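DAN204 Rehearsal Practice and Production
Handout 7: From studio to stage

Reading before the seminar: chapter four of the course reader, and your own notes from the studio visit in June. Bring both. The seminar runs for the usual two hours, with the first 60 minutes on staging rehearsals and the rest on notation and revival.

1. What the studio period is for

In last week's lecture we looked at how a choreographer builds material with dancers. This handout takes up the next stage, when the steps are set and the company has to turn them into a performance that can be repeated by different casts on different stages.

Most ballet companies divide this work between several people. The choreographer may be in the building for only part of it. The ballet master or mistress keeps the steps, the counts and the spacing, and usually takes the daily rehearsals once the choreographer has gone. The notator, where there is one, writes the score. The stage manager begins attending in the last part of the studio period and starts a cue book from the piano score.

We will use one work as our main case, Pretidby, a one-act ballet for a cast of 14 made for the Hosine company. It is useful for teaching because the rehearsal records are nearly complete. The company kept its daily call sheets, the pianist's marked score and two separate sets of spacing plans, and these do not always agree.

2. Spacing

A studio is rarely the same size as the stage. Dancers learn a pattern against a mirror, a barre and a doorway, and then lose all three when they move into the theatre. The standard remedy is to mark the stage dimensions on the studio floor with tape and to number the front edge outward from the centre line.

In Pretidby the corps travels on long diagonals in the second section. The taped floor in the Hosine studio was shallower than the stage, so the diagonals were rehearsed at a flatter angle than the choreographer wanted. On the first day in the theatre the dancers kept to the angle they knew and arrived too far downstage. The ballet master's notes for that day run to several pages and most of them concern this one passage.
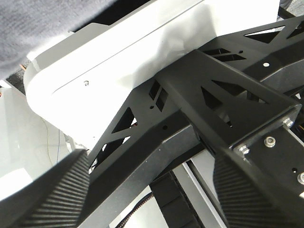
Diagonals are harder to hold than lines across the stage. A dancer in a straight line can check left and right, but a dancer on a diagonal has to judge depth and width together, usually while turning. Look at the long black plate in the picture, running up towards the top right corner: if you take the bottom edge of the picture as the footlights, that is close to the path of the corps in the second section, travelling away from the audience. The last dancer in such a line has the most difficult job, because the shape depends on where she finishes and she sees the others only from behind. Ballet masters commonly set the two ends first and fill the line in afterwards.

Points to note for your essay:

Spacing plans record where dancers should be at a given count. They say very little about how they get there.

A plan drawn from the front and a plan drawn from backstage reverse left and right. Check which one you are reading before you quote from it.

"On the quarter" means the mark halfway between the centre line and the wing. Some companies use the term differently, so say which sense you mean.

3. Counts and music

Dancers' counts are not the same as the bars in the score. A phrase written in three may be counted in six by the dancers, or in uneven groups that follow the steps. In Pretidby there is a passage of 283 bars with almost no change of tempo, and the cast divided it into sections with their own names. The names appear on the call sheets and nowhere in the score, which causes trouble for anyone trying to match the two.

The change from piano to orchestra is the second point at which things go wrong. A rehearsal pianist brings out the beat and the line the dancers listen for. In the pit that line may be given to a soft instrument, or covered by a louder one. Good pianists warn the cast in advance — the marked score for Pretidby has the word "horns" written in at four places where the dancers would otherwise expect strings.

Where a company performs to a recording, the tempo is fixed and the dancers must fit it every night. This is simpler for the stage manager. It is less kind to a dancer who needs a little more time in the air or who is recovering from an injury.

4. Technical and dress rehearsals

The usual order in the theatre is a placing call, a technical rehearsal with lights and scenery, a stage call with piano, a stage call with orchestra and a dress rehearsal. Smaller companies combine some of these. Touring companies may have a single afternoon.

A placing call is done in practice clothes and is often walked. Dancers save their strength by marking, that is, indicating the steps with the hands or doing them without jumps and lifts. Marking is useful but it gives a false idea of travel. A marked jump covers much less ground, and a corps placed while marking will be in the wrong position when it dances full out.
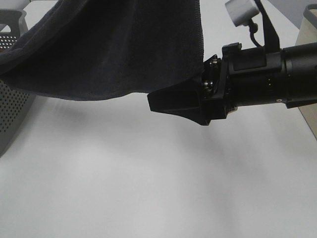 Lighting should therefore be checked against at least one full run. In Pretidby the side lights were focused during a marked call and two solos had to be refocused after the dress rehearsal.

Costume also changes movement. Sleeves alter the grip in partnering and a long skirt hides the feet from the dancer wearing it. Ask, when you read any account of a dress rehearsal, whether it was the first time the cast had danced in costume or only the first time in public.

5. Revival

The revival of Pretidby was given at the Niazi theatre, a house with 300 seats and a much smaller stage than the original. The second section was cut from eight dancers to six. Two sources were used: the notated score and a video of one performance. Where they differed, the company followed the video, including one place where a dancer may simply have made a mistake on the night.

We will discuss whether that was the right choice. Arguments can be made on both sides and you should be ready to put either of them.

6. Seminar preparation

Choose one passage of no more than two minutes from the Pretidby recording and write down the counts as you hear them. Then watch the dancers' feet and write them down again. Note where your two versions differ.

Draw a spacing plan for the end of the same passage, seen from the front. Mark the centre line and both quarters.

Written work is due on 2020-11-20 by the end of the day. Late work follows the rules in the course guide. Copies of the spacing plans are in the Prostex folder in the library and may not be taken out of the reading room.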